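How to run a snack-packing session with hand-held grippers

Our robotics club spent most of May teaching a small arm to put things in a box, and the part everyone ended up loving was the part with no arm in it at all. You hold a gripper in each hand, you pack the box yourself, and the recordings become the lessons the arm learns from. It's brilliant fun, and you can set it up in a member's front room in an evening! These are the steps we use at Rakden Robotics Club, written up so that next year's group can get going quickly.

Before you start

You need a pair of hand-held grippers, a table, a cardboard box and a good heap of shopping. Charge everything the night before. Check that both grippers open and close fully, and wipe the finger pads with a damp cloth, as crisp dust makes them slippery (ask Orla Dunne about the paprika evening).

Set up the table

Push the table against a wall and put the open box at the back, with the lid standing up out of the way. Pile the snacks in front, where both hands can get at them. Mix the shapes as much as you can. Stiff tubes and small cartons are good for beginners, but crinkly bags and thin wrappers are where the arm has most to learn, so be generous with those.

You don't have to clear the rest of the table. We used to, and then the arm got horribly confused the first time it met a real kitchen. Leave the jars, cups and bottles where they are and just agree which pile is being packed.

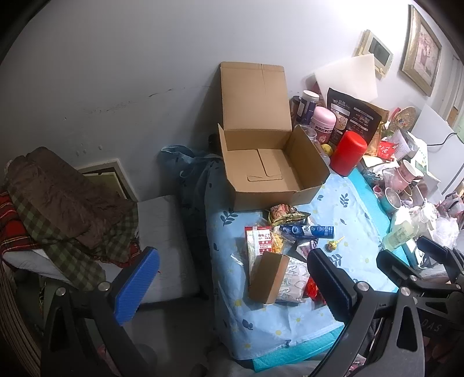 Box open at the back, snacks in front, and the rest of the table left as it was.

Record a run

1. Start with both grippers open and held still over the near edge of the table. Count to two in your head.

2. Pick one item. Go in slowly, close the fingers, and lift straight up before you move sideways.

3. Carry it over the box and lower it in. Please don't drop it from a height, however satisfying that is.

4. Use your other hand if something is trapped under its neighbour. Hold the top one steady and slide the lower one out.

5. Carry on until the pile is packed, then go back to the starting position and stop the recording.

If you fumble, keep going! A dropped wrapper that gets picked up again is a useful thing for the arm to learn from. Only scrap a run if you knock the box over or someone leans across the table.

Between runs

Tip everything out and shuffle it. Turn a few packets face down, move the box a hand's width, and swap who is holding the grippers. Adalberto Quintana packs at top speed and Benedito Mendonça handles a lollipop like a museum piece, and we want both styles in the set.

How many runs?

Our first version was trained on 200 and could manage tubes and cartons nicely. Bags were another story. We're aiming for 1,000 by the regional meet in Lins, so if you can spare an hour, come along. We pack up at 9, and the crisps get eaten afterwards.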